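# Beddoe cell: setup and care notes

Beddoe is the two-arm tabletop cell at Ciresley. These notes go with the box-and-tray recordings and cover what to check before running or adding to them. The set has 1307 episodes, recorded in September.

## Before a session

- Home both arms and check that the cable loops clear the wrists.
- Wipe the tabletop. The thin line across the near half doesn't come off – leave it.
- Set out the black box and the small tray with the white inside.
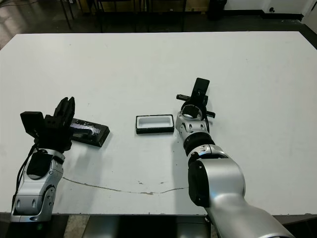 **Do the arms need recalibrating after every restart?**
Only after a gripper has been removed or a joint has faulted. A normal restart keeps the stored offsets.

## Grippers

Check the finger screws every 80 episodes. If a finger has play, tighten it and run the open/close test 26 times before recording again. Log the change in `maintenance.csv`. 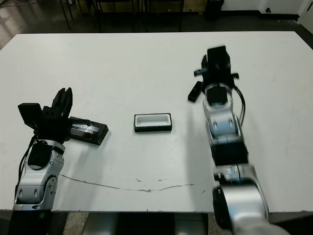
*Left gripper on the black box, tray empty.*

## Cables and wrist modules

Most faults so far came from cable strain at the left wrist. Damián Arancibia rerouted that cable in revision 2, and episodes from before the change are tagged `rev1`. Don't pull the loop tight – the elbow needs the slack. 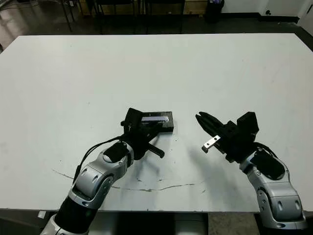
*Maintained by Agustina Bustos and Facundo Carrasco*

Send fault reports with the joint log attached. Spare fingers are in the Flaltholm drawer, and Pilar Sosa orders more when it runs low.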